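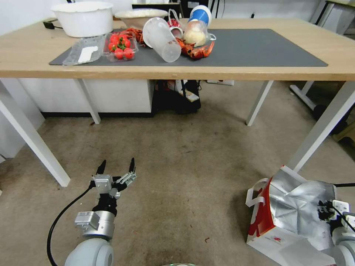
Stulow 备餐间的工作台,双臂机器人正拿着一只手提袋。

周一早上八点不到我就到了 Stulow,想赶在他们第一批订单之前看看那台新来的机器人。结果我还没把外套脱下来,就被塞了一杯豆浆,然后被告知:先坐,它还在开机呢!

先交代一下背景。Stulow 是一家做社区代购和外送分拣的小公司,附近写字楼和小区的人在手机上下单,熟食、水果、面点、日用小件什么都有,公司这边收齐了按单装袋,再交给骑手。我自己就是它的老顾客(加班的晚上全靠它),所以听说他们从 Flendent 租了一台双臂机器人来做装袋,我当然要去凑这个热闹。

装袋这活儿,没干过的人会觉得不就是往袋子里放东西嘛。我在旁边学着装了半个上午,手腕酸得不行。袋子要撑开,硬的放底下,番茄这种一压就烂的放上头,小龙虾的须子钩来钩去,装着米饭的碗还得端平。高峰时段一个人一小时要装 40 单,装到后面脑子是木的,经常有人把隔壁单的东西塞进来。我自己就收到过别人家的葱油饼,还挺好吃,不过那是另一回事了。

机器人的位置在备餐间靠里那一张桌子前面,两条手臂,左臂末端是两指夹爪,指尖是黑的。桌上铺了一块深灰色的垫子,那天早上摆着小樱桃番茄、几堆红彤彤的小龙虾、杯子、一个透明水壶,还有一大一小两个白色的盆和碗。一只手拎袋子,另一只手张着夹爪等着去拿东西,我站在后面看,居然有点替它紧张。

速度嘛,说实话慢。我掐着手机看了一阵,它跟熟手完全没法比,碰到软塌塌的塑料袋还会停下来,好像在琢磨从哪儿下手。Stulow 的主管倒是很坦然,她说租之前 Flendent 就讲得明明白白,头一个阶段别指望它抢时间,先让它学会别捏坏东西。目前公司给它的任务是每天 80 单,全部是不赶时间的预约单,中午和傍晚那两拨高峰照样是人来装。

那人这边到底变了什么?这才是我最想问的。

装袋组现在一共 16 个人,一个都没少,这一点我问了主管,也问了组里的人,说法是一致的。变的是排班。以前早班从头到尾都在装袋,现在每个班会抽一个人出来,专门守着机器人那一桌:摆货、核对单子、它夹不起来的时候伸手帮一把,再把出错的情况记在平板上。这个岗大家轮着来,一周换一次。

轮过的人感受差别可大了。有位大姐特别喜欢,说终于可以不用一直弯腰甩手腕,看着它干活像带徒弟(她还会跟它说“慢点慢点”,我亲耳听见的)。另一个小伙子就觉得闷,他宁可自己装,手上有节奏,时间过得快,站在那儿等机器转过弯来反而累。还有人关心的是钱。装袋组以前有计件奖,守机器人的那一周没有件数可计,怎么算?这个问题刚开始确实闹过一阵不愉快,后来定的办法是按本人前一个月的平均件数发,有人满意,也有人说平均下来还是吃亏,因为高峰季的量本来就该更高。主管说四月会再谈一次。

摆货的方式也跟着改了。过去熟手都有自己的习惯,杯子爱往哪儿搁往哪儿搁,闭着眼睛都摸得到。现在机器人那桌有一套规矩,哪类东西尽量靠哪边、台面要给它留多大的空档,贴在墙上一张纸,字写得密密麻麻。组里的人一开始嫌烦,后来有两张人工桌也照着摆了,据说新来的人上手快了一些。我翻了翻那张纸,最后一行是手写加上去的:小龙虾别堆太高!!两个感叹号,看得出是吃过亏的。

我顺便去问了另一家,Kumarasinghe 超市的配货间,就在隔一条街的地方。他们去年试过一台类似的机器,试完没有续租。店里的人跟我讲得很直接:场地太窄,机器一放进去,推车就得绕路,大家一天多走好多冤枉步,省下来的力气全还回去了。他们现在的打算是等换了大一点的场地再说。这话我回头转述给 Stulow 的主管听,她点头,说她们搬桌子也搬了三回,地毯上全是印子。

培训这块是 Plorkia 在做,一家专门给小公司办操作课的机构。课程是两个下午,第一个下午讲安全,急停按钮在哪里,手臂动的时候人站什么位置,什么情况下绝对不可以伸手进去;第二个下午就是实操。我蹭了半节,讲课的老师反复强调一条:要帮忙先按暂停。听着简单吧?可是实操的时候,好几个人看见番茄盒子歪了,手“唰”地就伸过去了,完全是本能。老师也不骂人,就是请他们退回来重新做一遍。一直到每个人都能先按再伸手,才算过。

还有一件小事我觉得值得写。以前组里休息是凑着单量来的,单子少了就歇一会儿,忙起来谁也不提。现在机器人每隔一段时间要停下来检查夹爪,守岗的人就跟着有了固定的休息,旁边几桌看着眼热,后来组里提出来,大家都按这个点歇十分钟。主管同意了,先试一个月。喝水的人多了,茶水间的纸杯用得飞快。

至于顾客这边,我问了几位下预约单的邻居,多数人根本不知道自己的袋子可能是机器人装的。有一位知道之后想了想,问我那是不是可以少收一点配送费。我把这个问题原样带给主管,她笑了半天,说暂时没有这个计划。Stulow 接下来的目标是把预约单提到每天 100 单,还是这一台机器,时间定在夏天之前。会不会租第二台,她说要看装袋组的意见,也要看房东肯不肯让他们再拉一路电。

我走的时候快十一点了,午高峰的单子开始往外跳,人工桌那边胶带声、喊号声响成一片,靠里那张桌子还是慢悠悠的。今天守岗的是那位喜欢带徒弟的大姐,她让我下周再来,说下周轮到那个小伙子了,叫我去听听他怎么抱怨。

我下周应该会去。到时候如果奖金的事有新说法,我再补一条。

分享 40 评论 16

本网站使用 Cookie 来改善您的浏览体验。继续浏览即表示您同意我们使用 Cookie。
接受 管理设置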